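Phones, flat surfaces and two arms

Picking a phone up off a flat surface is a chore most people do without looking. At Zallen we repair and resell handsets, and somebody has to lift each one, turn it over and put it in the right tray. On a full day that means 634 handsets crossing two benches. I have been asked often enough whether a machine could take over, so this page collects what I know.

The short answer is that it depends on the phone. A thick case gives the fingers something to hold. A bare handset lying on its back is thin, smooth and rounded at the edges, and a person gets a fingernail under it. Two arms can press in from opposite sides, but both have to push evenly or the thing slides off sideways.

Glossy screens are the other difficulty. A switched-off screen is a mirror, and a camera looking down at one sees a good deal of its own arm. 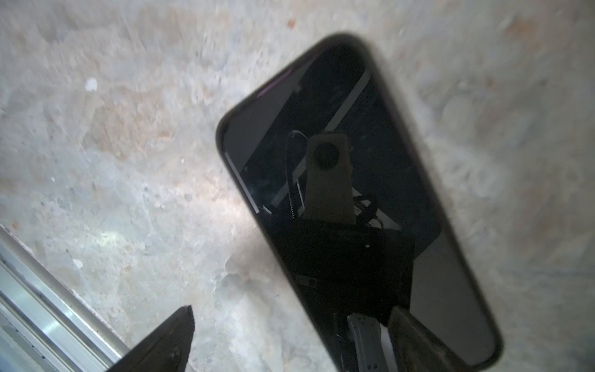
Black phone, screen up and switched off.

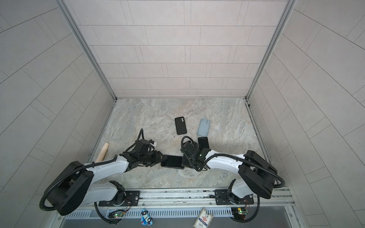
One gripper at the left edge of the phone, the other at the right. 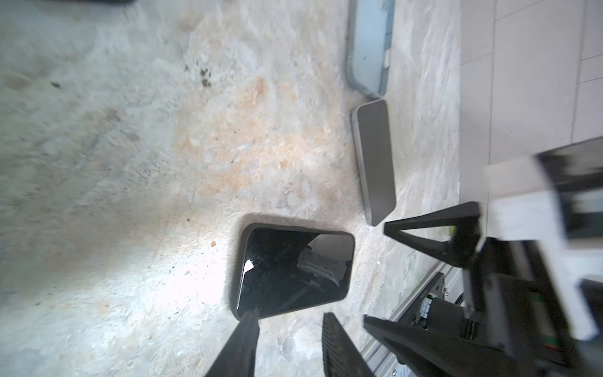 Raili Kallio, who runs our sorting bench, keeps a list of the jobs she would hand over tomorrow. Lifting and turning is first, wiping down is second. Taking off cases is near the bottom – old ones stick, and you need to feel when one is about to give.

Speed matters less to her than I expected. She would accept a slow machine if it could be left alone through lunch. What she won't accept is standing beside it to put things straight.

Donnie Innes disagrees. He timed himself in February and did 135 handsets before his tea break, and he thinks any machine should get near that before we clear a bench for it. We have 2 benches, so he has a point about the space.

For now the sorting stays with people. I will add to this page when there is more to show.

Last updated 3rd March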